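Zallulari open day, or: how long can you watch someone pick up fruit

Posted 2024-08-19

I drove 138 miles to Tindham to be told that household robots are almost ready. I've been told this before, at other open days, with better sandwiches.

Zallulari had taken over the ground floor of the old Holmgren building and set it up with folding chairs and a big wall screen. The pitch went like this. A robot learns to tidy your kitchen by studying people who do chores while holding a gripper in each hand. No robot needed for the teaching part, so you can do it in anybody's house. They call their training program Bideo, and the slide said it had 800 hours of recordings in it. Hours of what, the slide didn't say. I asked. "Everyday tasks," said the presenter, and moved on.

We got to see a good deal of those everyday tasks, and then we got to try one ourselves at a table in the back. 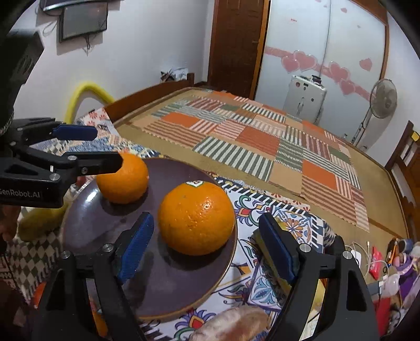

My problem with all of this is the distance between the teaching and the doing. When a person holds the grippers, a person is doing the hard part. You see two oranges on a plate, you know the near one is going to roll if you poke it, and you bring those blue pads in from both sides without thinking about it. The plate is dark and shiny, the tablecloth has flowers and diamonds all over it, and none of that bothers you for a second. I'd like to know how much it bothers the machine. A bedroom with a patchwork blanket and a fan is a much fairer test than a gray lab bench, I'll give them that, and it's the one thing I came away liking.

So I waited for the robot. It came out after the coffee break, one arm on a cart, and it had a bare white table to work on. No tablecloth. It picked up a plastic cup and put it in a bowl. It did this again. On the third go it closed on air an inch to the left of the cup and stayed there, quite sure of itself, until somebody pressed a button.

Then came the number. Success rate, 91 percent. I asked what counted as a success and was told it depends on the task. I asked whether that was in homes the system had never been in, and was told those results are coming in October. Fine. But if I dropped nine plates out of every hundred I'd be asked to leave the kitchen.

My own turn with the grippers went badly, by the way. They're heavier than they look and my wrists ached after five minutes. I got a lemon into a basket and felt far too proud of it. Somebody is doing that for hours on end, and I would have liked a slide on what they get paid.

There was a sign-up sheet for a home trial next year. I left it blank and took a pen.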